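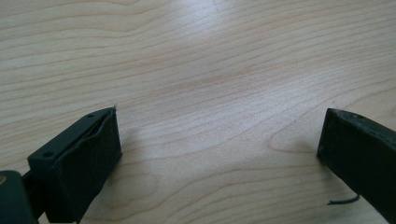
wrist view, fingers open over the bench

postasville_pete
Finally got the gripper-width estimator in Usari running straight off the wrist camera, no encoder! It segments the two dark fingers, fits a line to each inner face and turns the gap into millimeters. On wood like this it's a joy, because black on blond is about as easy as segmentation gets. I'm at 30 Hz on a laptop and grinning.

gripnerd
Very nice. What does it do with the glare at the top, though? My fork loses visual odometry the second a patch like that drifts in.

postasville_pete
Width doesn't care, the fingers are down in the lower corners. Pose is another story. I mask the fingers before feature extraction and the grain gives plenty of corners, especially that big loop on the right.

howlader_fan
I'd argue with "plenty." Long wavy grain is nearly the same all along its length, so matches slide sideways. I ran the Howlader tracker over an oak desk and got 12 mm of drift on a short pass. Tape a few tags down.

postasville_pete
Tags work, but then every table needs tags! I'd love to get there with IMU fusion.

gripnerd
Question on the line fit: are you using the holes on top of the fingers? They look like great keypoints. Small, dark, fixed to the part.

postasville_pete
Tried it. Dark holes in dark plastic, so the detector found them in 8 frames out of 30. The pad edge against the wood is much stronger.

zust_user
Pad edge moves when you squeeze something, so your width will read wrong under load. Also, is your mask catching that thin black wire under the right finger? Mine grew a blob there until I added an opening step in Zuston.

postasville_pete
Ooh, good catch, it does bulge a little there. Adding the opening step tonight. On the pads I half agree, I'll log a squeeze test and post the curve.

howlader_fan
Post the drift numbers too. Without tags :)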